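第4章 お手本データの収集

4.1 はじめる前に

この章では、Lulis学習キットに覚えさせる「お手本」の集め方をご説明します。第3章までの設置と原点合わせが済んでいれば、あとはアームを動かして記録を重ねていくだけです。とはいえ、この「だけ」の部分がいちばん時間のかかるところでもありますので、飲み物でも用意して(操作卓から離れた場所に置いてくださいね)、ゆったりした気持ちで取りかかっていただければと思います。

お手本とは、人がアームを操作して、ひとつの作業を始めから終わりまで行った記録のことです。本書では一回分の記録を「エピソード」と呼びます。Mulley収録ソフトの画面では「EP」と略して表示されますが、同じものです。

最初の課題には、作業板の上のブロックを先端で押して動かす「押し課題」をおすすめしています。つかむ動作が入らないぶん操作がやさしく、失敗してもブロックが少しずれるくらいで済みます。つかむ課題(第6章)から始めたいお気持ちもよくわかるのですが、まずは押し課題で記録の流れに慣れてください。

注意:収録中は、アームの可動範囲に手や顔を入れないでください。ブロックを置き直すときは、必ず一時停止ボタンを押し、表示灯が消えたことを確かめてから手を伸ばします。慣れてきたころがいちばん危ないので、二人で作業するときは「止めました」と声に出す習慣をつけておくと安心です。

4.2 作業板とブロックの準備

1. 作業板を定盤の上に置き、ぐらつきがないことを確かめます。片側を指で軽く押して動くようでしたら、板の裏に木くずやねじが入り込んでいないか見てください。

2. 板の表面を乾いた布で拭きます。濡れた布を使うと板が反ることがありますので、汚れがひどいときでも固く絞った布で手早く拭き、よく乾かしてからお使いください。

3. 位置合わせ用のマーカーが、カメラの画面で隠れずに見えていることを確かめます。マーカーの紙が浮いたり折れたりしている場合は、付属のシートから新しいものを切り出して貼り替え、3.4の手順で位置合わせをやり直します。

4. ブロックを板の上に置きます。色と形がはっきり違うものを選んでください。はじめは三つくらいがちょうどよく、多すぎると先端が関係のないブロックに当たってしまいがちです。

5. 先端部をゆっくり下ろし、板に触れるか触れないかの高さで止めます。この高さを「押し高さ」として登録します。

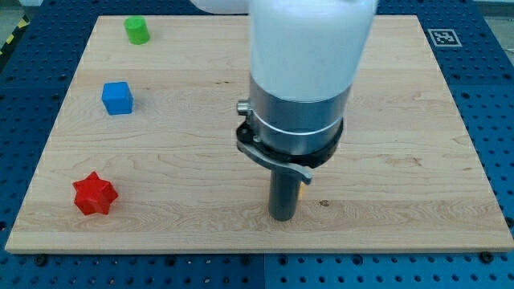 登録が済んだら、操作卓のレバーを前後左右に小さく倒して、先端が板と平行に動くことを確かめましょう。途中で板をこするような音がしたら、押し高さを少し上げて登録し直してください。逆に高すぎると、背の低いブロックの上を素通りしてしまいます。面倒に思えるかもしれませんが、ここで二、三回やり直しておくと、あとの収録がぐっと楽になります。

4.3 エピソードの収録

1. Mulleyを起動し、「新規セッション」を選びます。セッション名はあとから探しやすいものにしてください。当社のEnddale試験室では「課題名+作業者の記号」という付け方をしています。

2. 指示文を入力します。「青いブロックを右へ押す」のように、短く、ひとつの動作だけを書きます。「青を右へ、それから赤を手前へ」のような二段構えの指示は、第5章までお待ちください。

3. アームを開始位置に戻し、収録ボタンを押します。短い音が鳴ったら収録開始です。

4. レバーを倒して、指示文のとおりにブロックを動かします。急がず、けれども途中で考え込まず、という速さが理想です。迷って手を止めると、その「迷い」までお手本として覚えられてしまいます。

5. 動かし終えたら先端をブロックから少し離し、もう一度収録ボタンを押して終了します。

6. 画面に「成功」「失敗」「破棄」が表示されますので、ひとつ選びます。ブロックが目標に届かなかったときは「失敗」、ケーブルが引っかかった、電話が鳴って手を離した、といった作業以外の理由で乱れたときは「破棄」です。

7. 一時停止ボタンを押してからブロックを置き直し、手順3に戻ります。

補足:「失敗」の記録はどうぞ消さずに残しておいてください。既定の設定では学習に使われませんが、あとで評価用に役立ちます。うまくいかなかった記録を残すのは少し気恥ずかしいものですけれど、どこで操作が難しくなるのかを教えてくれる、ありがたい記録でもあるのです。

4.4 どのくらい集めればよいか

いちばん多くいただくご質問です。押し課題の場合、ひとつの指示文につき32エピソードをひと区切りとして、そのたびに4.5の点検を行ってください。仕上げの学習には、すべての指示文を合わせて2000エピソードを目標としています。大きな数字に見えますが、一日で集める必要はまったくありません。何日かに分けたほうが、部屋の明るさや操作のくせに自然なばらつきが出て、かえって良い結果につながります。

参考までに、Enddale試験室で4月に行った収録では、全部で2447エピソードを記録し、そのうち946エピソードが星形のブロックを動かすものでした。星形は押す場所によってくるりと回りやすく、円柱や立方体より多めに集めたためです。皆さまの作業でも、動きの読みにくい形があれば、そのぶん回数を増やしてみてください。

同じ配置ばかりを繰り返さないことも大切です。ブロックの位置を入れ替えたり、向きを変えたり、ときには板の端のほうに寄せたりしてください。ただし、先端が板の外へ出てしまうような置き方は避けましょう。

注意:収録の途中で作業板そのものを動かさないでください。うっかり動かしてしまったときは、そのセッションを閉じ、位置合わせからやり直して新しいセッションを作ります。

4.5 ひと区切りごとの点検

1. セッション一覧から、最後に収録したものを開きます。

2. 最初と最後のエピソードを再生し、映像と先端の動きの表示がずれていないことを確かめます。

3. 指示文と実際の動きが合っているか、何本か選んで見比べます。左右の取り違えは、どなたにも起こります。見つけたら指示文のほうを書き直せば大丈夫です。

4. 「書き出し」を選び、保存先を指定します。書き出しの間はアームの電源を切ってかまいません。

点検で映像の遅れが見つかった場合は、カメラの接続を差し直してから短いエピソードをひとつ試し録りしてください。それでも直らないときは、巻末のAdeyemiサポート窓口までご連絡ください。セッション名と、Mulleyの「情報」画面に出る番号をお手元にご用意いただけると助かります。

書き出したデータの学習方法は、第5章でご案内します。

Lulis学習キット 設定ガイド 2024年7月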